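February, evening

Cleaning day before the move. I began with the kitchen at seven in the morning and I am still not finished with it.

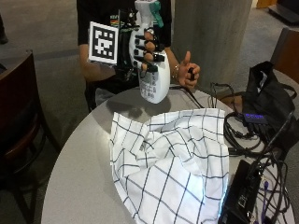
My neighbour from upstairs told me through the open door that I should leave the oven for last, as the agent in Trirkville looks at the oven first and at nothing else if it shines. She lost 300 dollars of her bond over one tray. I thanked her and moved the oven to the end of my list.

The list is long. The electricity here must be closed and the new one opened, and for this I need the meter number, of which I could read only the last part, 3607. When I lived in Italy I had Enel and my father made all the calls, so I never learned how to do it. Today I waited 20 minutes on the telephone, and then the line went silent. I will try again tomorrow before work.

The new flat is on Hagedorn Street, on the second floor, with a small balcony. It is 800 metres from the tram, mostly uphill. I walked it once with an empty bag and I was tired already. But there is a lemon tree in the neighbouring yard, and the bedroom is of a colour I can live with.

In the afternoon I packed the books. I put too many in each box, as always. I found my old grammar with all my pencil notes in the margins, and I sat on the floor and read it for nearly an hour. I still make the same mistakes with "since" and "for".

Tomorrow the windows, then the oven.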